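Mar 29, 2020

Slept badly, up before the heating came on, so I had most of the morning at the bench. Porridge, two cups of tea, radio off because it was all the same news.

Started with the wrist bracket. I printed the new one overnight and it came off the bed clean apart from a bit of stringing inside the screw holes, which I cleared with a hand drill. The old one flexed when the elbow stopped suddenly and the camera picture jumped with it. The new one is thicker along the back and doesn't move when I push it with my thumb. It weighs 20 grams more. The shoulder motor will have to put up with that.

Cable routing took longer than the bracket did. The ribbon still rubs on the elbow at full reach, so I have put a turn of cloth tape on it and written it on the list. The proper fix is a longer ribbon, and Rirkitz are not posting anything out at the moment according to their site.

After that, eggs. I have been putting this off since August, when the arm could hardly hold a pencil. Lesego Masilela said on the phone last week that I should stop practising on foam blocks, as they forgive everything, and she is right. I set the grip limit to 3 newtons to begin with and brought the arm down over the carton.

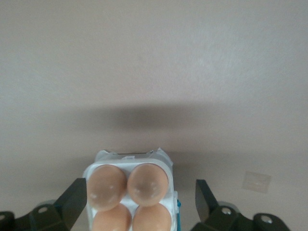
Fingers down at the carton. New bracket fitted, old fingertips.

The carton is a nuisance. The eggs sit deep in their cups and the fingertips have to get down between the shell and the rim, and mine were cut flat for picking up blocks. I jogged it down by keyboard in tiny steps with my nose practically on the table. The left finger is also closer in than the right when the software believes they are even. I thought that was the bracket, then took the covers off and found the left horn was one spline out on its servo. Must have been like that since I rebuilt the gripper. Moved it round, put the covers back, ran the homing routine again and saved the offsets under today's name so I can go back if it gets worse.

Lunch was soup and the end of the loaf. Rang Mum. She is fine and bored and has done the whole of the big jigsaw except the sky.

In the afternoon I went back to the calibration script. Vidov is what I call the part that turns a camera position into a table position (Tusitz was the first version, and I am still finding bits of it in odd folders). It was placing everything too far forward. The cause was a sign I had wrong in the camera tilt. Fixed that, ran the grid of 43 points again and the worst error came down to 2 millimetres, at the far corner where the arm is stretched out anyway. Good enough to be going on with.

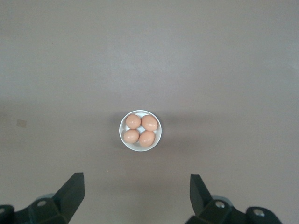
The bowl is a better shape to work with than the carton, with the tops of the eggs up where the camera can find them. The trouble is that they touch each other, and the detector keeps wanting to call two of them one long egg. I turned the threshold up and then it lost the lower pair altogether. I think it wants more light from the front. There is the old Swanson desk lamp in the loft if I can face the ladder tomorrow.

Still to do: longer ribbon, softer fingertips (try silicone sheet, or the grip off the old bicycle handlebars), lamp, back up the laptop. Also order M3 screws, the short ones.

Omelette for tea. Bed early.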